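Chapter 11
When the Desk Becomes a Workstation

Sabine Lammers kept the records desk at Pevico for 14 years, and she could tidy it without looking up. Then the firm began automating its clerical floor, and suddenly everyone wanted to know how she did it! What moves first? What stays put? A desk with a mouse, a mug, books and flowers is a wonderful puzzle for a machine.
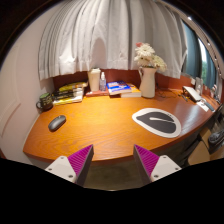
11.1 Small Jobs, Big Questions

Picking up a mouse feels like nothing to us. A gripper has to come in at the right angle, with its fingers open wide enough, and leave the neighbors alone. The people who do the work know plenty about this, and at Pevico they helped write the task list from the first week.

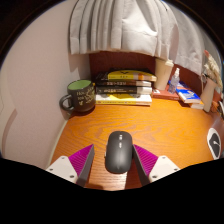 11.2 What Changes for People

Lammers now spends her mornings teaching and checking, and she likes it (most days). Some coworkers miss the old routine. As you read, keep both views in mind, and look for the skills that grow in value once the lifting and sorting are shared.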